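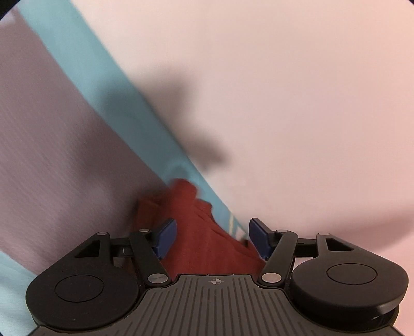 Open Day Clothes Handling Set: README

Version 1, July 31, 2021
Maintained by Réka Hajdu and Ikhsan Setiawan, Grellix, Prelldale site

What this set is

These are recordings from the open day at our Prelldale site, where visitors could pick up a hand-held gripper and work with clothes on the floor mat. The gripper has the same two-finger jaw that we mount on the arm, so what a visitor does with the hand can later be compared with what the arm does. The arm itself was shown in the next hall and is not part of this set.

The task was simple to say and less simple to do: take hold of a garment, lift it, put it down again, and try to leave it flat. We did not tell people where to grip. Some went for the middle of the cloth and got a bunch of folds between the pads, others looked for a hem or a shoulder first. Both are kept.

Contents

Episodes: 648
Stations: one, on the floor
Tool: hand-held parallel gripper, black body, blue finger pads
Camera: on the tool, wide lens, strong distortion, dark corners
Labels: start of grip, end of grip, result (flat, partly flat, not flat, stopped)

An episode begins when the visitor presses the start button and ends when the visitor presses it again. If a visitor forgot the second press, we cut by hand at the moment when the tool was put back on the stand. These episodes carry the word "handcut" in the notes column.

How the station was run

Each visitor got a short explanation from Miloslav Procházka or Elfriede Pfeiffer and one practice lift, which was not recorded. After this there were 15 minutes at most per group. The waiting line became longer than we planned, and in the afternoon many groups had less time. You will see this in the data: the later episodes are shorter and more of them are marked "stopped".

Children took part only together with an adult, and children's episodes were removed before release.

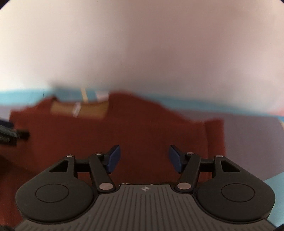 Malcolm Gosling wrote to us after the visit that he had squeezed much too hard in the beginning, and that he would have liked a sound or a small light to tell him when the cloth was really held. He also asked if the practice lift could be longer. We think he is right on both points — for the next open day in October we plan a light on the handle and three practice lifts.

Known problems

1. The wide lens bends straight lines. Use the calibration file before you measure anything near the borders.
2. Fast movements give blurred cloth. We did not remove blurred parts, but the label "end of grip" is less exact there.
3. Reddish clothes appear more often than other colors. Please do not use this set alone to train a model that must find clothes of any color.
4. Force was not measured. A visitor's hard squeeze and soft squeeze can look the same in the recording.
5. The label "partly flat" was given by two people who did not always agree. Where they disagreed, both labels are in the table.

Use

You may use the set for research and teaching. For other uses, write to us first. Please do not try to find out who a visitor was from hands, shoes or voices. Sound was deleted from all files, but if you notice that we missed something, tell us the episode number and we will take it out.

Changes

Corrections go in the file changes.txt, with the newest at the top. Episode numbers are never used again after an episode is removed, so gaps in the numbering are normal.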